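4.2 Cloth choice and what people noticed

What a lovely set of answers we got! We asked 259 households in Sterkside and Cukent which household cloths they reach for most, and why, and the free-text replies turned out to be the richest part of the survey. Colour came up far more often than price. People in Cukent favoured pale cloths because stains show early and tell them when a wash is due, while Sterkside households leaned toward darker ones for the opposite reason (see Figure 4 for a pale cloth on a white table). 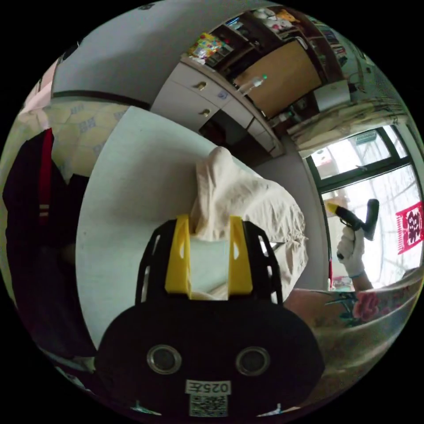
Figure 4. Crumpled off-white cloth on a round white table top.

Folding habits also differed between the two towns, and we were delighted by how much people had to say about them. Several replies ran to a full page. We return to these in Section 5, alongside the Trovov laundry diaries.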